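**Kuipers Home – the Orker low console, the Istton cabinet and Lerkbridge pink marble**

I sell these three together or separately, and I'm putting them on one page because I kept answering the same emails about how they go with each other. They go very well, I think! I've been selling the Orker the longest, the Istton came along when people started asking for something taller to stand at the end of it, and the Lerkbridge marble is the newest thing I carry and by far the heaviest.

## Lerkbridge pink marble

I'll start with the stone, since it's what most people write to me about. It's a big polished slab in a pale creamy white, and the veins run from salmon pink to a proper rusty red. They break the surface up into crackled patches, a bit like old glaze on a plate. If you want a quiet white marble with a whisper of gray in it, I'm happy to point you elsewhere. This one has a lot going on.
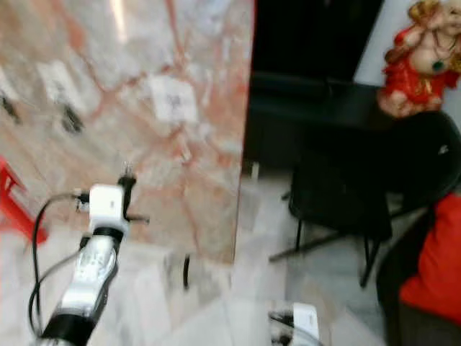
*Lerkbridge marble, polished face: pink and rust veins on a pale ground.*

The price is $3,000 for a slab, polished on the face. Every slab is different and I can't match the veins on a second piece to the first, so if you need two for the same room please order them at the same time and I'll pick the closest pair I have. I'll send you photos of the exact slab before you pay anything. Look at them on a decent screen in daylight – the pinks come up much stronger on some phones than they do on the stone.

Cutting is extra and I don't do it myself. Give me a paper template with every corner marked, and write which side is the face (yes, people forget, and yes, I have forgotten too). Cutouts for sinks or outlets have to be on the template from the start. I won't drill a slab after it's been delivered.

## The Orker low console

The Orker is my favorite thing in the shop and I have one at home. It's long, it's low, and the front is flat and black with just the faint lines of the panels showing, so it sits against a wall and lets everything else in the room do the talking. The legs are short and light gray. I get asked for black ones fairly often, but I like the gray, and so far that's the only way I can get it.

It comes in a long carton with the legs packed inside the body. You'll need a Phillips screwdriver and a blanket to lay it on while you put the legs on. Do this part with a second person! Flipping it over alone is how corners get dinged, and I can't replace a corner, only the whole panel.

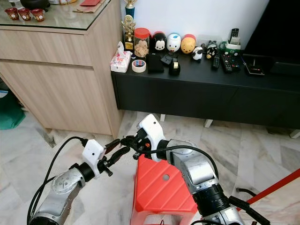
The top is where the Orker earns its keep. People buy it for a TV and then half of them write back to say the TV went on the wall and the console filled up with everything else, which is exactly what happened at my house. A long black surface is kind to things that don't match. Gold trophies look good on it, and so does a cookie jar with a red lid or a pink box of tissues, and you don't have to hide any of it when company comes. I'd leave a bit of open space somewhere along the top so there's a place to set down your keys.

It does show dust. Black furniture does, and I'd sooner tell you now than have you find out the first sunny morning. A dry microfiber cloth is enough most days. For fingerprints on the front, dampen the cloth with plain water and wipe along the length of the panel, then go over it again with a dry one. Please keep spray polish away from it, as it leaves a film that's miserable to get off.

Weight limit for the top is 60 pounds, spread out. That covers pretty much any TV you'd want in a living room, but it doesn't cover an aquarium, and it doesn't cover a child using it as a stage. The Orker is meant to stand directly on the floor. Thick carpet swallows the legs a little, so on carpet you may find the front sits closer to the pile than you'd like.

## Marble and black together

A customer once asked me if the pink stone would look silly near a plain black console, and I've been thinking about it ever since. I don't think it does. The red in the veins gives you something to pick up in small things around the room, a cushion or a lamp or a stool, and the black keeps the pink from going too sweet. I'd go easy on other patterned stone, though. If your floor already has a lot of movement in it, get a sample of the Lerkbridge and live with it for a few days first.
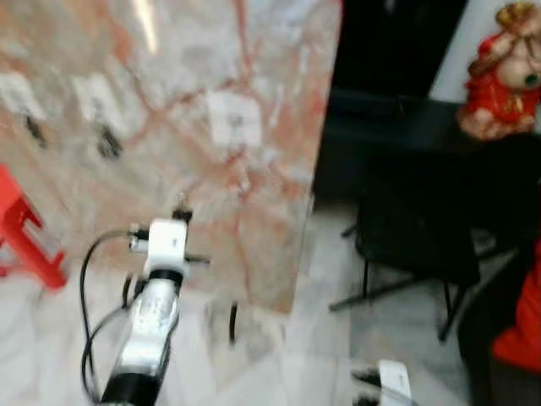 *A high polish, so expect it to catch the light.*

On that subject: polished marble throws glare when there's a lamp or a bright ceiling light over it. Some people love that. If you don't, move the light to one side or put a shade on it before you decide the stone is the problem. The other thing polished marble does is mark, and lemon juice, vinegar and most bathroom cleaners will dull the shine where they touch it. Warm water with a drop of dish soap is all I use. Wipe up coffee right away. I reseal mine each September, mostly because that's when I remember.

Samples of the Lerkbridge are free if you come by the shop and $5 if I mail one. They're offcuts, so the veining on your sample may be busier or calmer than on the full slab.

## The Istton cabinet

The Istton is the light wood-grain one. It has a wide drawer at the top and a tall door below, with short legs that keep the bottom clear of the floor for sweeping. I didn't want knobs on it and I'm glad I held out. The drawer is the right size for the stuff that otherwise ends up on the kitchen counter – batteries, tape, takeout menus, the instructions for the thermostat. Behind the door there's one shelf, and you can take it out if you want to stand tall bottles or a vacuum attachment in there.

I offer it with or without a glass top, and I'd get the glass. It costs $80 more and it saves the surface from cups, candle wax and plant pots. It isn't glued, it rests on clear bumpers, so you can lift it off and clean underneath. 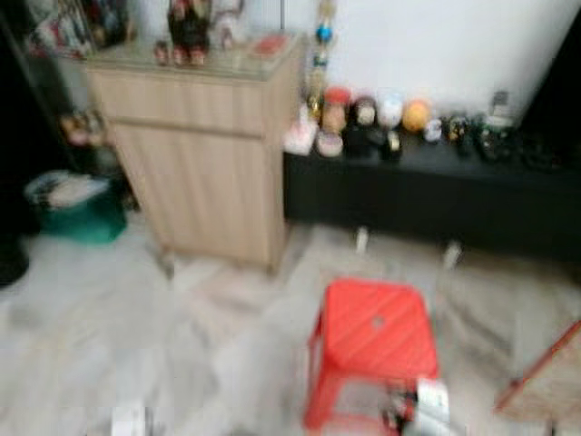 Stand the Istton at either end of the Orker and you get one tall block and one long low one, light against dark, which I find much nicer than a matched set. The grain runs vertically on the front, and that helps it look a touch taller. Leave a finger's width between the two so the cabinet door can swing without scraping. The door is hinged on the left unless you ask for the right when you order. I can't swap it later, so have a think about which way you'll be walking up to it.

Small ornaments are fine on the glass. If you're putting something heavy up there, stick felt under it first, and slide the glass off before you move the cabinet. It won't stay put by itself when you tip it.

## Delivery and returns

The Orker and the Istton come to your door in cartons, and I'll bring them in as far as the room you want if there's no more than one flight of stairs. Tell me about narrow hallways when you order. The marble travels upright on its own frame and needs a clear path from the street, with a dry place to stand and a wall that can take the lean. Someone has to be home for it, and mornings are best.

Furniture can come back within a month if it's unassembled and the carton is in one piece. Cut marble can't be returned. Uncut slabs can, less the cost of picking them up.

Write to me through the shop form with the name of the piece and your zip code, and for the Istton let me know glass or no glass and which side you'd like the hinge.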